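Plavero Chores

README and data card

Last updated July 5, 2022

Can a robot arm clear a table yet? Sort of! Some evenings it looks wonderful and some evenings it spends a full minute nudging a saucer toward the wall. Plavero Chores is our attempt to put something solid under that "sort of." It is a set of recorded tabletop chores, done by an arm with a two-finger gripper, with the failures left in and labeled by type.

The set holds 2915 episodes. Each one is a single attempt at a single chore, from the moment the arm leaves its rest pose to the moment it returns there, gives up, or gets stopped by a person. We kept all of them. If you only want successes you can filter on the outcome field, but please look at the rest first, they are the good part.

What's in the release

episodes/ one folder per attempt, with wrist video, joint positions, gripper opening and commanded actions
labels/ outcome, failure type, chore name, short free-text note
splits/ train, validation and the held-out kitchens
tools/ loader, viewer, and a script that rebuilds the splits from scratch
CHANGES plain text, newest at the top

The chores

There are 17 chores. They cover moving plates and bowls from one spot to another, stacking, unstacking, putting cutlery in a tray, wiping, folding a dish towel in half, closing a lid, and a handful of small sorting jobs. The full list with the exact wording given to the operators is in labels/chores.txt. We picked things that a ten-year-old would do without thinking and that come up in any house every day. No cooking, no glassware, no knives.

Two sites collected the data. The Sampaio site worked on wide tables with a good deal of clearance. The Kodemlow site is tighter and has more everyday stuff standing about on the surfaces, which makes it harder and, to our taste, more fun. The site is recorded for each episode, so you can train on one and test on the other. Do try this! It is the quickest way we know to let the air out of a nice-looking number.

How it was recorded

All episodes were driven by a person using the Zemby hand controller. The video comes from a small camera at the wrist, which sees the fingers and whatever they are working on. There is no overhead view in this version. We went back and forth on that for months. Wrist video alone is awkward: the thing being held often blocks the thing you are heading for, and fast moves smear. A policy that runs on the arm has to live with the same view, though, and we wanted the difficulty to show up in the data.

Operators practiced each chore until they felt comfortable and then recorded in blocks, changing the layout between episodes. They were asked to work at a natural pace. Some of them are quick, and it shows in the video. We have not removed blurred frames. There is a sharpness score per frame in the metadata if you need to drop them, but our own best models were trained with everything in.

So, can it do the chores?

Junhao Yuan trained the baseline models and wrote the evaluation script. We ran more than 600 trials on the real arm with no person driving. The short version:

Moving one plate or bowl across a clear table works well, and keeps working when the color of the dish changes. We were delighted by this.

Lifting a plate by the rim is good when the rim stands a little off the table. Flat plates are a different animal. The fingers have to get under the edge, and the model likes to push first and grip later.

Stacking is good for bowls that nest. Plates of different sizes get stacked off-center, and the model doesn't seem to notice, so the next plate goes on top of a lean.

Cutlery is mixed. Spoons fine, forks fine, anything lying against the side of the tray poor.

Towel folding is poor. It folds something. Whether that something is a half is up to the towel.

Wiping is hard to score. The arm makes lovely wiping motions. We score coverage, and coverage is decent, but anybody who has cleaned a kitchen would want to go over the corners again.

The per-chore tables are in tools/results. Please quote those and leave the summary above out of your papers, it is written in a good mood.

Things near the path

One failure type deserves its own heading. A held plate is wide. The gripper may clear an obstacle by a comfortable distance while the plate it carries sweeps straight through the spot where the obstacle stands. People account for this without effort. The baselines mostly don't. They treat the carried object as if it ended at the fingertips. In the labels this is "carry contact," and it covers any touch between the held object and something that was not part of the chore: a cup, a bowl, a houseplant, the wall.

If you are looking for a project, take this one. The joint data plus the gripper opening give you almost everything, and the held object's outline can be estimated from the wrist video early in the lift, before things speed up.

Labels

Each episode has one outcome: done, partly done, failed, or stopped. Failed and stopped episodes also carry a failure type (missed grasp, slipped, carry contact, wrong object, wrong place, timed out, other). Jarosław Duda labeled the first batch alone and then wrote the guide that the later labelers followed. The guide is included. Where two labelers disagreed, both labels are kept and the field "disputed" is set to true. Most of the disputes are between "slipped" and "wrong place," and having watched a lot of them we can see why. A bowl let go slightly early is both.

Known problems

The gripper opening was logged with a small delay in the earliest Kodemlow episodes. The loader corrects it by default. Turn that off with raw=True.

Dish colors are not balanced against chores. Check before you claim anything about color.

The lighting is soft and even nearly everywhere. A model trained only on this will probably be surprised by a sunny window.

A few of the free-text notes are in Polish. They are short and a dictionary will get you through.

Houseplants appear in the backgrounds at Kodemlow and were moved between sessions. If your model learns where the plant is, it has learned something, just nothing useful.

What it shouldn't be used for

Please don't use it to argue that an arm is safe around people. There are no people within reach of the arm in any episode, and nothing was measured about contact force. It also says little about whole-room chores. Loading a dishwasher needs a moving base and a lot of patience, and we have neither in this release.

Getting started

Unpack the archive, install the loader from tools/, and run the viewer on any episode folder. Left and right arrows step through frames, F jumps to the next failure. Start with the "unstack" folder! It has the best mix of easy wins and spectacular trouble.

Planned

An overhead camera, a second gripper, and drawers. We hope to have the drawers ready by January. Bug reports are welcome at any size, and so are corrections to labels. Send the episode number and one line about what you saw.

Sample frame

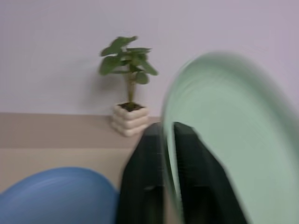 Wrist camera view during a plate chore: pale green plate at the gripper, potted plant at the back by the wall.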